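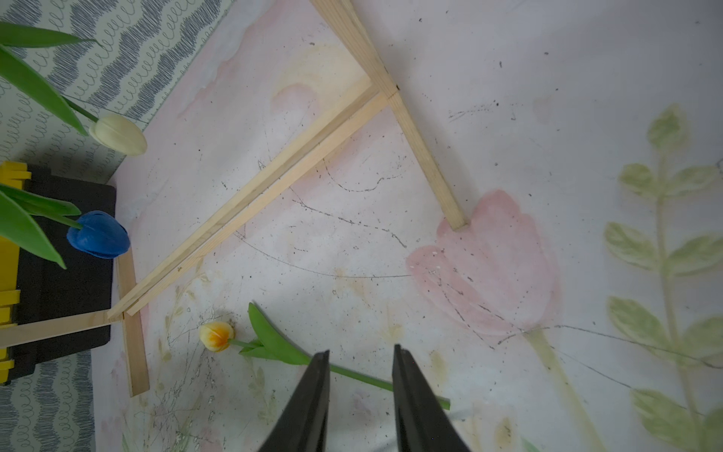
Is it possible to get artificial tulips to hang from a small wooden rack without them all swinging round to face the wall?

Tie each stem in two places instead of one, wire round the stem under the leaf and again near the bloom, and it will stay facing whichever way you leave it.

I'm putting the answer at the top because the last time I started a thread here the answer was at the very bottom, under an argument about slugs. The rest of this is the long version, for people who like that sort of thing.

Genivaldo Caldeira
May 3, 2020

Print this thread | E-mail this thread | 200 shares

So. I have a light pine rack, the Trallell, with a crossbar and a thin metal rod under it. It was sold to me for doll's clothes, or possibly by dolls, the leaflet wasn't clear. I have a wooden hoop and a dried thing with twisted fibres and green leaves. I also have tulips, none of which have ever been near soil. White, yellow, pink and a blue that no tulip has ever been of its own free will.

The plan is a hanging display for the hall table. The hoop goes on a hook on the rod, the dried stuff goes on the hoop, and the tulips get tied in so they look as if they've just happened. At the moment they look as if they've been arrested.

What I've learned so far:

The stems have wire in them and the wire has opinions. Bend it once, slowly, over your thumb. If you bend it back and forth it goes soft in that spot and the head droops for good, and you end up telling visitors it's meant to be a late-season tulip.

Florist's tape sticks to itself, to you, and to the table covering, in that order. It doesn't stick to plastic stems unless you stretch it.

The hook wants to slide along the rod. I stopped mine with a little twist of garden wire on each side. Brass would look nicer. Garden wire was in the drawer.

My table covering is the Markska one with the painted tulips on it, which I know is too many tulips. My sister-in-law has already been through this with me.

Where I'm stuck is the order of work. Do I dress the hoop flat on the table and then hang it, or hang it bare and dress it in place?

mossbank

Flat. Always flat. Everything in life is easier lying down.

tin_lid

Hang it first. If you dress it flat you'll get the weight wrong and when it goes up it'll tip like a drunk on a bus. Ask me how many Christmas wreaths I've had to take apart in a cold porch. Hang the hoop bare, put the heaviest bit on at the bottom, and let it show you where it wants to sit. Then the light stuff.

mossbank

You can test the weight flat. Balance it on a pencil.

tin_lid

I have never in my life balanced a wreath on a pencil and I don't believe you have either.

mossbank

I have done it twice.

Pru_D

Can I ask about the dried bit? Is it the same sort Teixeira used to do in the shop at Skikodbridge, before they went over to candles? I had one of those. It shed. I was finding it in the butter.

Genivaldo Caldeira

It is a Teixeira, bought in their closing-down sale, the third one I think. It does shed, but so far only on me. I gave it a light spray of hairspray in the garden, which everyone recommends and which makes it smell like a wedding.

I've tried it tin_lid's way. Hoop on the hook, dried piece on the hoop, and the tulips left lying on the mat until I've made up my mind. Yellow and pink first. The toolbox stays in the corner because I keep going back to it for things I swore I wouldn't need.
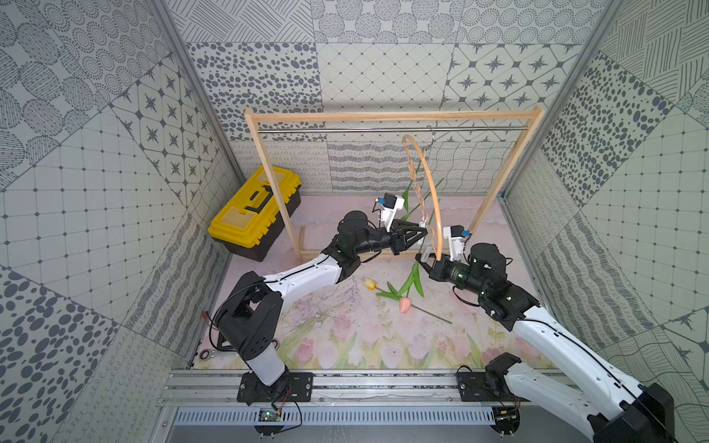 Wellington Bastos: I would leave the tulips off altogether and let the hoop hang as it is. Dried stuff and shiny petals never get on. One of them always makes the other look cheap, and it's generally the petals that do it.

Genivaldo Caldeira

Wellington, the thread is called tulips.

Wellington Bastos

I know what it's called. I'm saying the hoop is lovely and you are about to hang a fruit salad off it. If you must, use one colour. White. You could live with white.

Pru_D

I like the blue.

Wellington Bastos

Of course you do, Pru.

fettler

Coming in from the woodwork side. Is the rack glued or just screwed? Those little pine ones go out of square if you so much as look at them, and then the rod is on a slope and everything slides down to one end. You can blame the hook all you like, but check the rack first. Measure corner to corner both ways. If the two measurements match you're fine. If they don't, slacken everything, push it square against something you trust, and do it up again a bit at a time, going round.

Don't overtighten. Pine is basically cheese with a grain.

Genivaldo Caldeira

It's screwed. I measured. It was out by 3 mm, which I'd have called square, but I could feel you all looking at me. I've slackened it and done it up again with the ratchet, which is too big for the job and made me feel very capable. The hook has stopped wandering. I've left the garden wire on anyway, out of respect.

fettler

A ratchet on a doll's clothes rack. Good grief.

tin_lid

Leave him be, it's square now. What are you doing about a finish? Bare pine in a hall will go grubby where people's hands go. I did mine with clear wax, two thin coats, rubbed back with an old sock. You want it to look like nothing's been done to it.

fettler

Water-based varnish. Wax picks up dust and then you've got brown wax.

tin_lid

You dust it, fettler. It's a thing people do.

fettler

Not in my house.

mossbank

Back to the flowers, if I may. If you're mixing colours, put the palest at the top and let it get stronger as it goes down. So white, yellow, pink, and then the blue at the bottom where Wellington can't see it. Vary the lengths as well. A row of heads all level looks like a choir.

Also, please do something about the leaves. The leaves on these are always too long and too shiny. Curl them round a pencil (the same pencil, tin_lid) and hold them there while you count slowly. Don't use the hairdryer on hot. I did, and one of them is now more of a ribbon.

Pru_D

How do you wash them? Mine live in the downstairs loo and have gone sort of grey. It cost me a fair bit, that bunch, and I'm not ready to let them go.

mossbank

Lukewarm water, a drop of washing-up liquid, swish, don't rub. Hang them upside down over the bath. Check first that the colour's fast with a damp cotton bud on the back of a petal. Blue is the one to watch. Blue will come off on anything, towels, hands, a cat.

Wellington Bastos

I rest my case on the blue.

Genivaldo Caldeira

I've decided against the choir. What I'm doing now is laying the coloured ones out on the mat and shuffling them about until two of them look right together, then tying that pair before I lose my nerve. The yellow and the blue seem to want to cross over in the middle, leaves and all, and I've stopped fighting it. The pink is a bit nearer the front, waiting to be asked.

I know Wellington wants white. I've tried white on its own and it looked like something you'd send to an office.

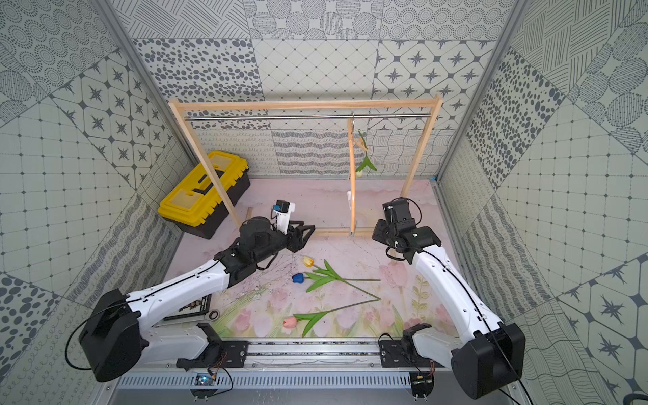

Looking after the table covering

Genivaldo Caldeira

Starting a fresh heading as I've been told off for wandering. The Markska covering has picked up thin dark scratches and a lot of little specks. Some of it must be bits off the dried arrangement, some of it is me dragging things over it. What do people use? I don't want to take the pink off. The pink is the whole point of it.

Pru_D

Shake it out first, before you go near it with anything wet. If you rub grit in with a cloth you'll make more scratches than you had.

tin_lid

Then a soft brush, then a barely damp cloth, and dry it straight away. A white pencil rubber will lift some of the darker lines if they're only marks sitting on top. If they're proper scratches you're stuck with them, and I'd call them character and put a tray over the worst.

fettler

Work on a bit of old board next time and keep the nice covering for the nice part. I've got an offcut I've been using so long it's got over 1000 knife cuts in it and I'd save it in a fire.

tin_lid

You did not count them.

fettler

I had the flu. There wasn't much on.

Wellington Bastos

White vinegar, very weak. Test the corner at the back.

mossbank

Not vinegar on a print! I lost the edge off a whole border of primroses like that. Plain water. I feel strongly about this and I'll be back if anyone says vinegar again.

Wellington Bastos

Very weak, I said.

Genivaldo Caldeira

I went with the shake, the brush and the damp cloth. Most of the specks have gone. The long curved line is still there and I've made my peace with it, though I did try the rubber and got a clean patch, so now the rest of it looks worse.

Still to do: wax on the rack (sorry, fettler), and getting the blue tied in low enough that it doesn't knock against the post when somebody opens the front door. I might swap the whole lot in September for something with berries.

Pru_D

Keep the dried bit when you do. And put a saucer under it.

tin_lid

Two ties on the blue. It's a heavy head for that stem.

Wellington Bastos

If you ever get tired of the white ones, I'd give them a home.

Genivaldo Caldeira

They're yours. You'll have to come and untangle them from the others yourself, and you're bringing your own wire.

3 comments awaiting approval | Print this thread | E-mail this thread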